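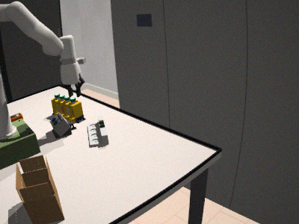 ## 3. Stocks de sécurité et point de commande

Rappel de la séance précédente : la quantité économique de commande suppose une demande constante et un délai connu. On lève à présent ces deux hypothèses, en conservant le suivi continu du stock.

### 3.1 Notations

| Symbole | Signification | Unité |
|---|---|---|
| *d* | demande moyenne par jour ouvré | unités/jour |
| *L* | délai de réapprovisionnement moyen | jours |
| σ_d | écart type de la demande journalière | unités |
| σ_L | écart type du délai | jours |
| *z* | quantile de la loi normale centrée réduite | – |
| *SS* | stock de sécurité | unités |
| *s* | point de commande | unités |

Les jours sont toujours des jours ouvrés. Un délai fournisseur exprimé en jours calendaires doit être converti avant tout calcul ; l'oubli de cette conversion est l'erreur la plus fréquente dans les copies.

### 3.2 Demande aléatoire, délai fixe

Les demandes journalières sont supposées indépendantes et de même loi. La variance de la demande pendant le délai vaut alors *L* · σ_d², d'où :

 SS = z · σ_d · √L
 s = d · L + SS

Le stock de sécurité croît comme la racine du délai. Diviser le délai par quatre divise donc *SS* par deux, à taux de service égal.

**Application (cas Burkasport).** L'entreprise distribue des boissons en bouteille à des clubs. Demande moyenne : 400 bouteilles par jour, écart type 20, délai fixe de 4 jours. Pour une probabilité de non-rupture par cycle de 95 %, on lit *z* = 1,645.

 SS = 1,645 × 20 × 2 = 65,8 → 66 bouteilles
 s = 400 × 4 + 66 = 1 666 bouteilles

On arrondit *SS* à l'entier supérieur. Si le conditionnement impose un multiple, l'arrondi porte sur la quantité commandée et laisse le point de commande inchangé.

### 3.3 Demande et délai aléatoires

Sous l'hypothèse d'indépendance entre demande et délai :

 SS = z · √( L · σ_d² + d² · σ_L² )

Reprenons les données précédentes avec σ_L = 1 jour :

 L · σ_d² = 4 × 400 = 1 600
 d² · σ_L² = 160 000 × 1 = 160 000
 SS = 1,645 × √161 600 ≈ 661,3 → 662 bouteilles

Le second terme représente 99 % de la variance totale. Dans cette configuration, affiner la prévision de vente n'a presque aucun effet sur le stock ; la fiabilité du fournisseur est le seul levier utile. Attention à l'homonymie numérique : le 400 de la première ligne est σ_d², celui de la demande intervient au carré dans la deuxième.

### 3.4 Deux définitions du taux de service

- **Taux de cycle (type 1)** : probabilité de ne pas tomber en rupture au cours d'un cycle. C'est celui utilisé ci-dessus.
- **Taux de remplissage (type 2)** : part de la demande servie directement sur stock. Il dépend aussi de la quantité commandée *Q*.

Pour le type 2, avec σ l'écart type de la demande pendant le délai et G(*z*) la fonction de perte normale :

 β = 1 – σ · G(z) / Q

Pour *Q* = 3 000 et σ = 40 (cas 3.2), G(1,645) ≈ 0,021, soit β ≈ 99,97 %. Un contrat qui mentionne « 95 % de service » sans autre précision est donc ambigu, et l'écart de stock entre les deux lectures peut être considérable.

### 3.5 Limites

1. La loi normale convient mal aux articles à faible rotation. On lui préfère la loi de Poisson lorsque la demande pendant le délai est petite.
2. Les promotions créent une autocorrélation – la formule en √*L* sous-estime alors *SS*.
3. Les ruptures passées tronquent l'historique : les ventes observées sont inférieures à la demande réelle.

### Exercices

**Ex. 3.1** – Le grossiste Firkley écoule en moyenne 17 caisses par jour (σ_d = 3), délai fixe de 9 jours. Calculer *SS* et *s* pour *z* = 1,645, puis pour *z* = 2,326.

**Ex. 3.2** – Même question avec σ_L = 2 jours. Donner la part de chaque terme dans la variance.

**Ex. 3.3** – Firkley peut ramener le délai à 4 jours contre un surcoût par commande. Établir la condition sur le coût annuel de possession qui rend l'offre acceptable.

Réponses partielles : 3.1, *SS* = 15 et *s* = 168 pour la première valeur de *z*.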